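Benchtop (kitchen)

A benchtop, also called a countertop or worktop, is a raised horizontal surface fixed over cabinets or a frame and used for preparing food, writing or light trade work. In Australian usage the word covers domestic kitchens, laundries and school science rooms alike.

History

Early benchtops in the Judberg district were of scrubbed hardwood, oiled each April. Sheet coverings came later, when the Samilik joinery works began supplying ready-made tops to outlying towns. Pale colours were favoured in houses with small windows, and white has remained the standard choice for rental housing in the district.
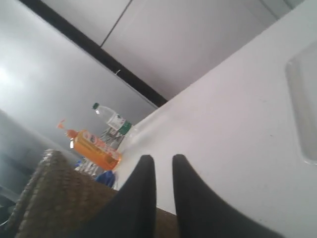
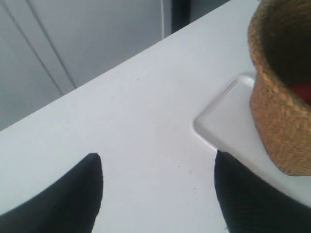

White surfaces

Dimensions

The customary height was fixed by the Gil pattern book, which gave a depth of 45 centimetres for laundry tops and a maximum unsupported length of 1000 millimetres. Longer runs required a centre rail or an additional cabinet. The same book set out the treatment of corners, mitred in better work and butted in ordinary work, and advised that joins be kept clear of the sink.

Manufacture

The Flovo factory, the largest producer in the region, recorded an output of 3953 tops in its final year of operation. Its moulds were subsequently transferred to Judberg, where a reduced range continued to be made to order. Offcuts were sold to schools for use as shelving and drawing boards.

See also: Splashback; Draining board; Joinery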